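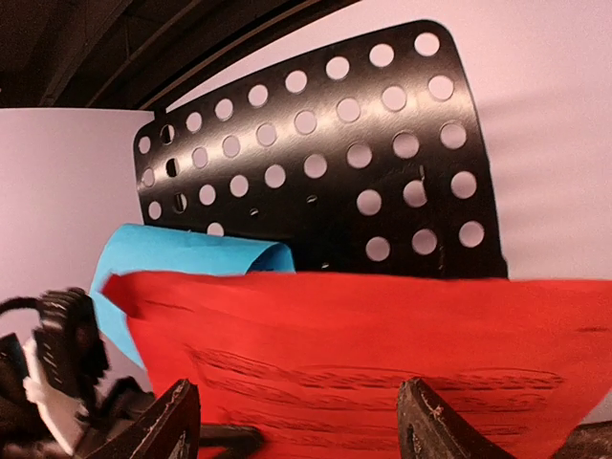 Slide 1: black perforated metal, with the red and blue sheets.

Leave this up while people find seats. Don't start on the red sheet yet, they'll all be looking at it anyway.

Hi everybody, and thanks for coming to the Skurnodora paper-and-desk afternoon. I'm going to talk for a while about the least glamorous thing on any desk, the upright metal piece that stuff leans on. I love these things. I've had one within arm's reach for most of my working life, and I still catch myself looking at the holes when I should be answering mail.

(Pause. Ask who has something made of perforated metal at home. Wait for hands. People forget colanders, so say colanders.)

Start with the holes, because everybody asks. Round holes take weight out of a sheet and leave it plenty stiff for holding paper. They also let you see that something is back there! With a solid divider I lose the gas bill for a month. With a punched one I get a bit of color showing through, and my brain goes "oh right, the bill."

Point at the upper right, where the holes look big and round, then over to the left, where they squeeze down to ovals and slits. Same panel, seen at a slant. I find that so pretty. If you ever draw one of these, that's the part to practice.

Then the shine. There's a soft band of glare running across the black, and inside it you can pick out fine grain lines going sideways. Black metal gets called flat and boring, and then the light lands on it and there's all this texture. Mention the two little slots near the middle too. I don't know what they're for. My guess would be mounting, but it is a guess, so if anyone in the room makes these, please come find me at the break.

NEXT: color.

Okay, now the red. It's a big orange-red sheet in front of the black, with sky blue tucked in behind it, and I could look at that all day. Red and blue against black is about as readable as a desk gets. You can find either one from the doorway with your glasses off (I have tested this, many times, with my own glasses off).

The red has dark wavy marks across it. Could be writing, could be lines coming through from the other side, I can't read a word of it. Ask the room what they see. Last time in Grulbridge I got "a shopping list" and "the sea." Take two or three answers and move on, or this eats the whole talk.

Good place for the texture bit. The red looks soft to me, kind of like felt, with no gloss on it, and it's sitting right next to brushed metal. Soft against hard. When you pick folders or sheets for your own desk, put them up against the metal before you decide. Colors that look loud in a stack calm down a lot next to black.

NEXT: how I sort mine.

Keep this quick, it's the part people write down.

Front: whatever I have to touch today. Only today. If it's thicker than my thumb I'm kidding myself.

Middle: waiting on somebody else.

Back: things I want to keep looking at for no good reason. Postcards, a seed packet, the wrapper from a really nice bar of soap. Please let yourself have a back section!

I give each one a color and I never write labels. Labels make me feel like I work at a bank. If you share a desk you'll probably want labels.

(If someone asks about corners: yes, loose sheets flop. A sheet of card behind them fixes it. Cut it a finger shorter than the sheet so it doesn't peek out.)

NEXT: the Plendard list.

The Plendard swap is where I got hooked. Their catalog this year runs to 2862 items, and nearly 80 of them are desk holders of one kind or another. Mesh, wire, wood, bent sheet, one made from a cookie tin. I read the entire desk section in bed. Copies are by the door, take one, share if they run low.

Ñahui folks have the table at the back with paper and felt in more reds than I knew existed. Go and handle it. They want you to.

Cleaning, only if there's time: dry brush first, then a damp cloth, then a cotton swab in the holes if you're that sort of person. I am that sort of person. It takes me 8 minutes with the radio on.

Go back to slide 1 for questions. Lights up a little, but check the red still looks red. Hands-on tables open at 4 p.m., coffee is on the left.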